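The Night Shift at Soststead

Jamshid Taheri had worked at the Harlow plant for nine years when they told him it would close in December. He read the letter standing up, folded it, and put it in his coat.

Kazuhiro Hamada was already at the bench, eating an orange.

"You got yours?" Kazuhiro asked.

"I got it."

"They spelled my name wrong."

Jamshid sat down. They had shared this bench through two owners and one flood, and he could not remember a time they had talked about anything but soccer and their knees.
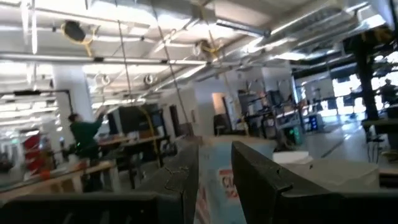
Pipes and ductwork under a white ceiling.

"My brother-in-law has a boat in Jeruvico," Kazuhiro said. "He wants 500 for it. The engine is no good."

"What would you do with a boat?"

"Sit in it."

Jamshid thought about that. He had never been on a boat — not even the ferry, which his daughter took every morning to school.

"I could look at the engine," he said.

Kazuhiro split what was left of the orange and passed half across. "He'll take 400," he said. "He hates that boat."

The bell rang and they went back in.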